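Fliltthorpe Site - Furniture and Fittings Working Group
Minutes, December 23, 2020

Attending: Su-chen Leung (chair), Chih-ming Poon, Hoi-yan Tu, Tamara Marchuk (minutes)
Apologies: Chih-ming Wan

1. Minutes of the October meeting
Accepted with one correction. Item 4 should read "edge rail," singular, for the Avden shelving.

2. Small whiteboards
Poon reported on the tabletop boards. The group has to settle one pattern before the order goes to Zomton. Two points were discussed: the tilt of the board and its place on the table. Tu prefers a board that stands near the middle of the table, so that it can be read from either end of the near edge. Marchuk asked for a black frame on all boards, as the tabletops are white and a pale frame is hard to pick out against them.

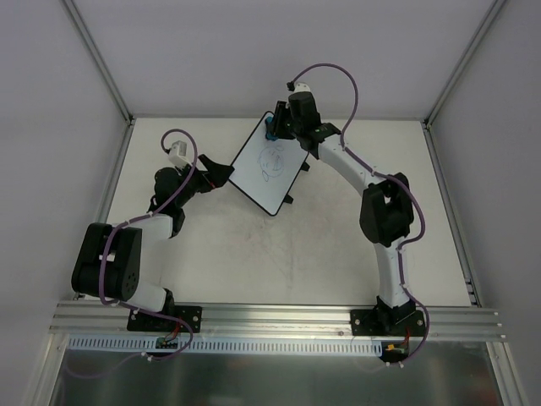 Item 2. Small tilted whiteboard, black frame, on the white tabletop.

Agreed to keep the tilted pattern with the black frame. Upright boards will not be ordered. Quantity stays at 200 as budgeted. Poon to ask Zomton for the price with and without pens.

3. Table surfaces
Leung noted that the white finish shows marker dust. Cleaning with a damp cloth is enough if done the same day - older marks need the solvent from the Chu store. Cloths to be kept at each table. The wall panels remain pale grey and no change was proposed.

4. Aluminum parts
Stock of corner posts stands at 141. Stock of edge rail is over 1084 feet, all of it in the thin section. Tu asked whether the Avden rooms could use the same posts. Leung said yes, provided the back wall is square to the side walls. Wan to measure and report.

5. Other business
The delivery door at Avden sticks. Marchuk has raised a repair request.

Actions
Poon - price from Zomton, both options
Wan - wall measurements, Avden
Marchuk - cloths for tables; follow up door repair

Next meeting to be set by email.

Related items
Minutes, October meeting
Avden shelving: revised parts list
Chu store: opening hours
Whiteboard order form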